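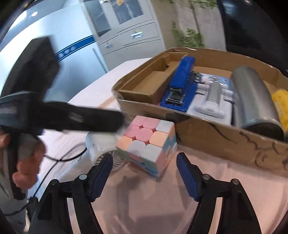
J. Sobczak
Swaps and Oddments, Zindton Neighbours' Newsletter

Right, quick one this month as the copy deadline is tonight and I've only just sat down. The oddments box is back. Same idea as last August: you bring the small stuff that lives in the drawer by the phone, it goes in a cardboard box on the table, someone else takes it home. No money, no labels, no sign-up sheet (we tried a sign-up sheet, it got put in the box).

So far this time -- a blue stapler. A big silver cylinder of a thing that I haven't picked up to look at yet. Something in a white plastic blister pack, silver as well. Something yellow over on the right, which I'll get to. There's a smaller tray inside the box too, for anything that would otherwise end up underneath everything else. Please use the tray. Paper clips, drawing pins, spare keys to nothing, all in the tray.

Out on the pink cloth next to it, a little white handheld fan and a puzzle cube in the pale colours, pinks and peach and mint and so on. If you want either of them, ask first, as I haven't found out if they're in the swap or just on the table. Somebody has also scribbled on the front of the box. It still works as a box.

What goes quickly, going by last time: staplers, tape, batteries still in the packet, torches, decent scissors. What doesn't: phone cases, hotel sewing kits, anything with a plug that's been cut off. We shifted 118 bits and pieces over the season last year and I took what was left to the Trilus shop in two carrier bags, one of which split on the bus.

A few things people keep asking:

Can I bring something that needs mending? Yes if you say so. Bit of paper, rubber band, done. A stapler that jams is fine if the next person knows it jams.

Can I bring packets? Yes, if they're sealed and you can still read them. Coloured packaging is a pain at the bottom of a box, everything looks like everything else, so lay them flat and face up please.

Do I have to take something? No. Though do have a proper look, people walk past and then ring me a week later wanting the thing that's gone.

What about big stuff? No. If it won't go in the box it goes on the Vallanar board by the stairs, with your flat number. We had a clothes airer left leaning on the table for most of the winter and I don't want to go through that agian.
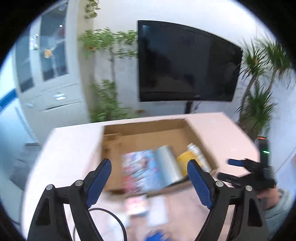

The box on the table in front of the telly. Packets to the front, bare cardboard at the back.

Plenty of room at the back of it, as it goes, so don't be shy. Stationery would be very welcome with the schools going back -- rulers, sharpners, pens that write. I've got a jam jar for the pens. Refills for the stapler if anyone has them, I don't know what size it takes.

Box is open Saturday from ten until whenever I want my lunch. Ring 15 on the panel and I'll buzz you in. If there's no answer, give it a minute and ring again, I can't hear it with the kettle on. Bring your own bag.

Also, still after a lid. Any lid, any size, a bit of board would do, just something to keep the dust off between Saturdays. And whoever borrowed the good tape for wrapping, it's wanted back on the hall shelf, there's hardly any left on the brown one.

Next issue: jars.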